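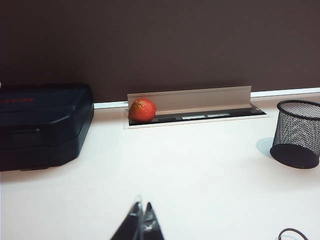
I put off redoing the desk for most of the summer. In October I finally cleared it, wiped it down and made a rule that nothing goes back on the surface until I know where it plugs in and where it sleeps at night. That rule has held so far, with one exception, and I'll get to the tool case.

The desk is white and the wall behind it is dark brown. I painted the wall two years ago and I still like it. People warned me it would make the room feel small. It makes the room feel like a room. What it also does is show every white cable you run up it, so anything on the wall was out from the beginning. The old setup had a power strip screwed under the desk, and I spent a lot of time on my knees with a flashlight in my teeth looking for the one free outlet.

So the main change is the cable tray. It sits in the desk itself, back against the wall, with a thin white border and a light grey flap that tips up when you need to get in. The sockets are down inside, toward the right. I had it from Juvar, who sell mostly to offices, and paid 249 for it with shipping. There was a cheaper one from Dimex with a plastic lid. I had that same lid on a desk at my last job and the hinge went in the first year, so I skipped it.

I didn't cut the hole. I have a jigsaw and I have used it on shelves, but a desk top is a lot of white surface to chip. Jhonatan Bermúdez from down the street does kitchen counters for a living and he said he'd do it if I had everything marked and taped before he came. I marked it, he measured it again, and my line was off by enough that he made me redo it. The cutting took less time than the measuring. He put tape on both sides of the line and went slowly at the corners, and the border covers whatever the blade did in there.

Some notes for anyone planning the same thing:

Check what's under the desk before you pick the spot. I had a crossbar that would have run straight through the middle of the tray, and I had to move the whole layout over to clear it.

Leave room behind the flap. Mine opens close to the wall and the first position I marked would have had it rubbing on the paint.

Measure your plugs. The tray is deep enough for ordinary plugs, but the brick for my old monitor would not go in with the lid shut. That brick now hangs in a mesh sleeve under the desk – not pretty, but I don't see it.

Buy shorter cables. I had a drawer full of long ones and tried to make do by coiling them in the tray. It filled up at once and got hard to clean. I ended up replacing four of them.

The other thing I did was run a strip of white trim where the desk meets the wall. There was a gap back there that ate pens and, once, a house key. The trim came in one long piece and I cut it to go on either side of the tray. The desk isn't perfectly square to the wall, which I knew, and the trim makes it a little more obvious if you look for it. I decided I could live with that. Shimming the legs would have meant emptying the file cabinet.

Now the tool case. It's the big black hard one and it lives on the left side of the desk, which breaks my rule. It used to be in the hall closet under the vacuum, and every time I needed a drill bit I had to move the vacuum, the ironing board and a bag of bags. Then I'd leave the case out for a week anyway. I tried it under the desk and kicked it. I tried the shelf by the door and it was too deep for the shelf. For now it stays where it is until I build something for it, probably a low shelf on casters that rolls in beside the file cabinet.

The total for all of it, with the tray, the trim, the cables, a new lamp and what I paid Jhonatan, was well under what a new desk would have been. The one I'd been looking at was 798 before delivery and it only had a round grommet hole in the corner.

Still to do: the lamp needs a spot, the printer is on a chair, and I have a box of chargers to sort through, half of them for phones I no longer own. I also want to label the cords at the plug end with a bit of masking tape before I forget which is which. I'll write up the rolling shelf when it's built.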